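Spring check of the hall furniture, Korstead Community Room
Done by me, King-fai Kan, 19 Feb 2023
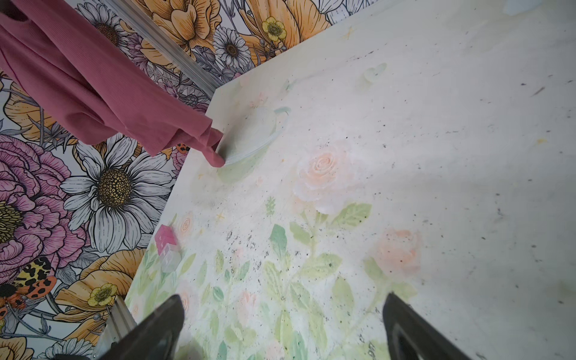 Rose-print table, top surface. Scuffs and specks on the plain part, small faint yellowish stain.

I do this round twice a year and I always say I'll be quick, and then I end up on the floor with a torch looking at screws. Anyway! Same list as last May, with my comments after each one.

1. Folding tables, legs and catches -- PASS, with a grumble
All the catches click shut. The one nearest the kitchen hatch needs a proper shove, so please don't let the little ones near it when you're putting it up. I've given it a squirt of oil and it's a bit better.

2. Table tops -- PASS
The rose-print one is looking its age (the pattern has faded a lot) but I rather love it and it's staying. I couldn't find any splits or sharp bits. If anyone knows a way of shifting scuffs that won't take the roses off as well, ring me.

3. Stacking chairs -- 2 FAILED
We own 100 and I sat on every single one, which took most of the morning and a flask of tea. Two have cracked seats. They're in the back cupboard with red tape on. Please leave them there, even if you're short for the quiz!

4. Chair feet -- NEEDS DOING
11 rubber feet missing. The bare ones are what's making those horrid marks on the floor by the stage. I've ordered a bag from Trutel and will fit them when they turn up.

5. Chair trolley -- PASS
Wheels run freely, brake holds. It pulls to the left, always has.

6. Piano stool -- PASS
Wobbled in May, doesn't now. Whoever fixed it, thank you, you might have said!

7. Notice board and coat rail -- COAT RAIL FAILED
Notice board is solid. The coat rail has come away from the wall at the door end and I could move it with one finger. Nothing heavy on it for now -- I've hung a sign up. Gudaneo are coming to look at the plaster before we drill into it again.

8. Store cupboard -- PASS, just
Heavy things were on the top shelf again. I've moved the urn and the bunting box down. Shelf brackets are tight.

9. Crockery trolley -- NOT CHECKED
Locked, and key 111 isn't on its hook. Could whoever has it pop it back through the letterbox?

Still to do: chair feet, coat rail, crockery trolley. I'll write on the bottom of this sheet as each one gets done.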